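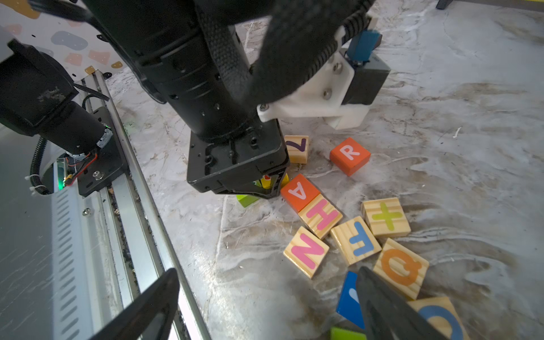 How much upkeep does a two-armed sorting cell need when all it handles is toy blocks?

More than most visitors guess. The cell at Asante, a small workshop in Prerov, gets a short check before every run and a longer one after each 100 hours of work. Most of that time goes on cables, grippers and dirt.

The cell was set up in January to pick up letter blocks and put them away by colour. Blocks are cheap, they don't mind being dropped, and a mix of painted and plain wood gives the software plenty to get wrong. Musirar, the firm that wrote the control program, wanted a job that was simple to judge. The block is either in the right place or it isn't.

The morning check starts at 8 a.m. with the power off. Whoever is on shift runs a hand along the braided sleeve and the corrugated conduit, feeling for flat spots. Cables on a moving arm wear from the inside, so a sleeve can look fine over a wire that is nearly through. Zip ties are checked for tension. Too loose and the conduit swings into the work. Too tight and the wires are pinched every time the arm turns.

The aluminium rail comes next. Its slots collect crumbs, sawdust and flakes of paint, and the workshop has learned to clean them with a dry brush and a vacuum. Compressed air was tried in the first month and only moved the grit further in – some of it ended up in a motor housing.

Then the fingers. Each gripper is opened and closed with nothing in it, and the gap is measured at both ends. If the two readings differ by more than 2 millimetres, the fingers come off and go back on with fresh screws. The arms work close together, and a bent finger on one can catch the other.

Printed brackets are the weak point. The first set, made to drawings from Akier, cracked around the screw holes after 169 hours. The new ones are thicker there and have held up so far, though the screws still have to be nipped up by hand. A power driver strips them.

Last, the power goes on, the status light is checked, and both arms are sent to their home positions at low speed. It takes 7 minutes if nothing is wrong. The written log stays on a clipboard by the door, and the next shift signs under the last entry before starting a run.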